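Noticias del taller: la mesa que todos usamos y nadie quiere limpiar

En el número anterior prometimos no volver a hablar de la encimera. Lo sentimos mucho. Han llegado los platos de pie, y con ellos toda la correspondencia que cabía esperar.

Para quien se haya perdido el principio: el taller de cerámica Nonau nos cedió en febrero una tanda de platos con peana para las pruebas de esmalte. Son bajos, redondos y de un beige que Jean Tennant insiste en llamar «avena» y que Dougal Farquharson llama «beige». Llevan una semana instalados en el laboratorio de la planta baja, entre la máquina de acero y el fregadero, y ya han recibido más visitas que la exposición de otoño.

La colocación tiene su historia. Jean los quería juntos, como en una mesa puesta. Dougal los quería separados, para que nadie apoyara una carpeta entre los dos y se llevara ambos por delante. Ganó Dougal, que había traído una cinta métrica, argumento contra el que en esta casa no hay defensa conocida.
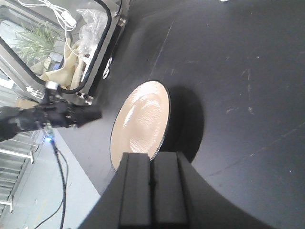
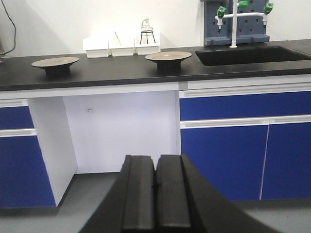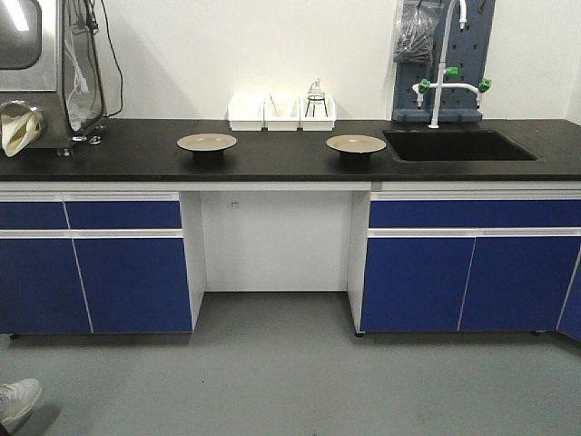

En la última foto, los dos platos sobre la encimera negra, con el fregadero a la derecha y el escurridor en la pared.

Sobre los tres recipientes blancos del fondo, aclaremos que son de uso común. El de la izquierda es para los pinceles prestados, y a juzgar por su contenido el sistema de préstamo funciona de maravilla en una sola dirección. La varilla del recipiente central se queda en su sitio: sirve para remover y la compramos en Viklund después de que la anterior saliera de excursión y no volviera. El frasquito de vidrio tampoco es de nadie en particular, aunque tiene ya tres propietarios declarados.

Pasemos a la superficie. La encimera negra se eligió en su día por sufrida -- así lo dice el acta, con una fe conmovedora -- y el tiempo ha demostrado que el negro mate conserva cada raya con mimo de archivero. Rustine nos ha pasado un presupuesto de 800 euros por pulirla. También nos ha ofrecido un tapete por 45. Se admiten opiniones, preferiblemente breves.

Mientras se decide, rogamos levantar los platos para moverlos y no arrastrarlos, vaciar el fregadero al terminar y cerrar las llaves verdes. Las fichas de esmalte están en el primer cajón azul de la izquierda, debajo del catálogo de Closen. Quien quiera apuntarse a la próxima sesión de pruebas puede escribir a Jean; hay 8 plazas y Dougal ya ha reservado la suya, con cinta métrica incluida.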